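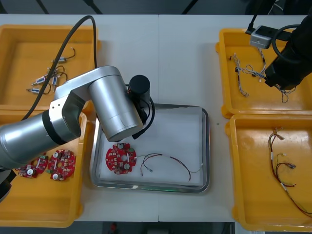

Slide 1: small motors with their leads still on, sorted into a yellow tray.

Speaker notes - "Keep the Old Fan Turning"
2nd April | Posted by the Furneck Repair Evening
41 shares | 1 comment

Good evening, and wow, full benches! Start with the fan on the lectern. Switch it on and let them hear it before saying a word.

It's a Gridano desk fan from 1967, and I love it. It came out of a house clearance in Moya with a seized bearing and a cord I wouldn't have plugged in for any money. New cord, two drops of light oil, one evening in March. (Pause - someone always asks what oil. Sewing machine oil. Cooking oil goes gummy.)

Slide 2, the three usual faults. Dry bearings, a tired capacitor, a broken wire right where the cord goes in. Go slowly on the capacitor. Unplug first, and say it twice. A capacitor can hold a charge after the plug is out, so anyone unsure should bring it to the bench.

Slide 3, taking things apart. Sort as you go! Trays, muffin tins, jar lids, anything with a rim. Mark each wire with tape before you pull it off. I skipped that on a Jolham mixer and spent a whole weekend guessing.

Pass the mixer gears around. Get them back before the break.

Slide 4, the log. We've written up 1276 repairs now, and the misses are in there too - they're my favorite pages to read.

Break is ten minutes, then open benches. There are 48 fuses in the blue box, so please write down what you take.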